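News > Health > Kidney Care

Stundport, Wednesday, March 6, 2013
By Haris Baloch

Idden Renal Network Issues Potassium Guidance for Home Meal Planning

The Idden Renal Network has released a revised set of dietary guidance sheets for adults with stage 3 to stage 5 chronic kidney disease who prepare most of their meals at home. The sheets replace a single leaflet that had been in use at the network's clinics in Stundport and Prirkuvdale and cover potassium, phosphorus, sodium and fluid in separate sections.

The revision follows a chart review of 1712 outpatient visits at the two clinics. Reviewers compared the dietary advice recorded at each visit with the patient's most recent laboratory values. In many charts the advice was a general instruction to "limit potassium," with no serving size and no note of whether the patient's serum level called for a restriction. The new sheets require the clinician to fill in a daily target before the patient leaves, or to mark the section as not applicable.

Potassium restriction is not appropriate for every person with reduced kidney function. Some patients lose potassium through diuretic use and may be harmed by cutting back on fruit and vegetables without a clinical reason. The guidance therefore ties each section to a laboratory result and directs the patient to leave the diet unchanged where the result falls within the clinic's target range.

Serving sizes are given in cups and ounces, with gram weights in a second column. Foods are grouped by potassium content per serving, and the portion is printed next to the food name. Preparation notes cover peeling, dicing and boiling of potatoes and other root vegetables in a large volume of water, which is then discarded. Steaming and microwaving remove less potassium and are listed separately.
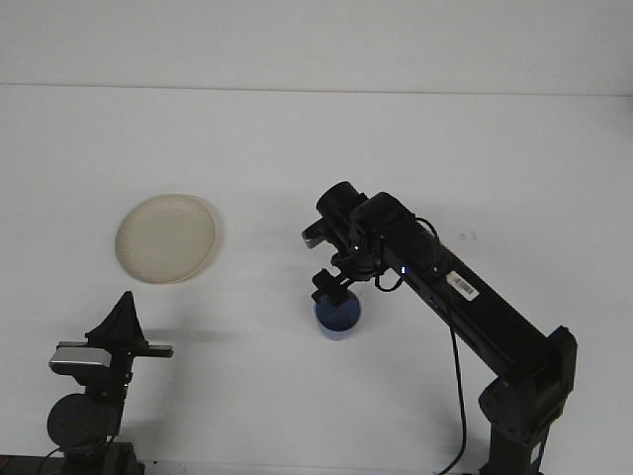 Stavros Stefanou said the old leaflet had left him guessing at portions, and that he had given up beans and tomatoes completely when a smaller serving would have been within his limit. He added that he would have liked the gram weights in larger type.

The type size has been increased in the final version. The network also removed a table of restaurant meals, as the values in it could not be confirmed.

Salt substitutes receive their own notice on the first page. Many of these products replace sodium chloride with potassium chloride and can raise serum potassium to an unsafe level in people with kidney disease. Patients are told to check ingredient lists for potassium chloride and for phosphate additives, and to bring the package to their next appointment if the wording is unclear. Low-sodium soups and broths are covered by the same notice.

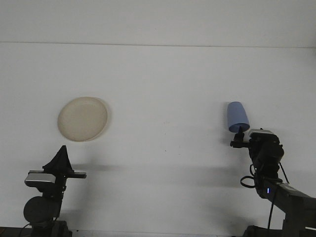

Fluid allowances are handled in a similar way. The sheet includes a blank line for the daily allowance and a conversion table for common container sizes. Soup, gelatin, ice and ice cream are counted as fluid. Patients with no prescribed fluid limit are instructed to skip the section.

Before release, the sheets were tested with 80 patients over a period of 15 weeks. Each participant kept a food record and met with a dietitian at the start and end of the period. Zixuan Du, lead dietitian for the project, reported that the most frequent correction concerned portion size, followed by uncounted fluid in soups. The test was designed to assess whether the sheets could be used without assistance. It was not designed to measure a change in laboratory values, and the network makes no claim in that respect.

Kaiwen Meng prepared the laboratory reference section, and Martim Nogueira edited the text for reading level. 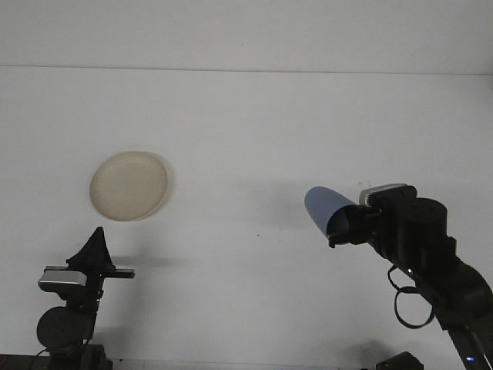

Can a patient start using the sheets before seeing a clinician? The sheets should be used only after the daily targets have been filled in, and patients without a recent blood test should contact their clinic to arrange one.

Printed copies are available at both clinics at no charge. Patients who hold the earlier leaflet should discard it once they have received the new sheets. A review of the guidance is scheduled for July.

The sheets are intended for adults and do not apply to children, to pregnant women or to kidney transplant recipients. Patients receiving dialysis should follow the plan issued by their dialysis unit. Muscle weakness, chest pain or an irregular heartbeat may indicate a dangerous potassium level and requires emergency care.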